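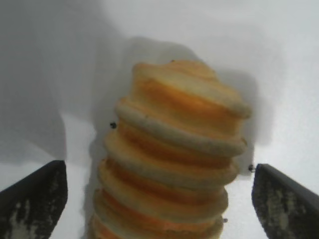
How to live with a robot on the packing bench

Reading time: 3 minutes

I have worked the cracker line at Parsons in Fendusthorpe long enough to have been promised a paperless office, a quieter canteen and a future. In August we got two robot arms. They pick up stacks of sandwich crackers and put them in trays, a job I did by hand for years and would have described, if pressed, as simple. Watching a machine learn it has done wonders for my opinion of myself.

If your site is about to go the same way, these are the steps I wish somebody had pinned up by the kettle.

1. Find out what your job is now

Ask before the arms go live, and ask for it in writing. Ours went from "packer" to "cell operator", and for the first month the difference was a lanyard. What changed in practice is that I no longer lift trays all day. I set up, watch, clear and restart. My shoulders are delighted. My brain gets bored by mid-morning and has to be given something to do, so I now do the weight checks as well.

If the new title comes with new duties, get the pay grade looked at in the same meeting. We left it until later, and later took ages.

2. Get your stacks in order

A person will pick up a wonky stack without noticing it was wonky. You tilt your hand, you nudge it with your little finger, done. An arm goes where it has been told to go. A bit of lean is fine, a lot of lean is a floor full of crackers.

Before each run:

Check the guide rails with the gauge, not by eye.
Run 3 stacks through at slow speed and look at them side on.
If the upper crackers keep wandering the same way, move the rail on that side in one notch and try again.
Leave the filling time to set. Warm filling slides, and the whole stack goes with it.

3. Teach the grip

The Fokirex panel has a page called Grip. Set the opening first, so the fingers come down either side of the stack with a clear gap. Then set the closing force. Start at 2 and go up one step at a time until the stack lifts without slipping. Our first attempt was at 6, and we made a very nice orange paste.

Save the setting under the product name. Do not save it under "test", "test new" or "use this one". We have all three, and they are all wrong.

4. Wipe down, then wipe down again

Crumbs get everywhere. They did before, of course, but I used to brush them off without thinking and the arm does not own a sleeve. Stop the cell, wait for the green light, then do the white surface and the insides of the fingers with a dry cloth. Scuffs on the fingers are wear, and you can scrub at them till home time. Tell maintenance if you find a chip or a loose edge.

5. Keep a stoppage book

The software, which is called Futby for reasons I have not been given, logs every stop as "pick fault". This is true in the way that "weather" is true. Keep a paper book next to the panel and write down what you saw: leaning stack, broken top cracker, rail knocked by a trolley. After 3 weeks ours showed that most of the stops came straight after a filling change, and the engineers moved the changeover to the break. They were quite gracious about the biro.

6. Keep your hand in

Ask for a turn at hand packing every week. We still do the short orders that way, and on the day the air supply went we packed the lot – slowly, with a good deal of groaning. The new starters had only ever worked with the arms and had to be shown how to hold a stack. It took me a while to explain, as I had to watch my own hands to find out.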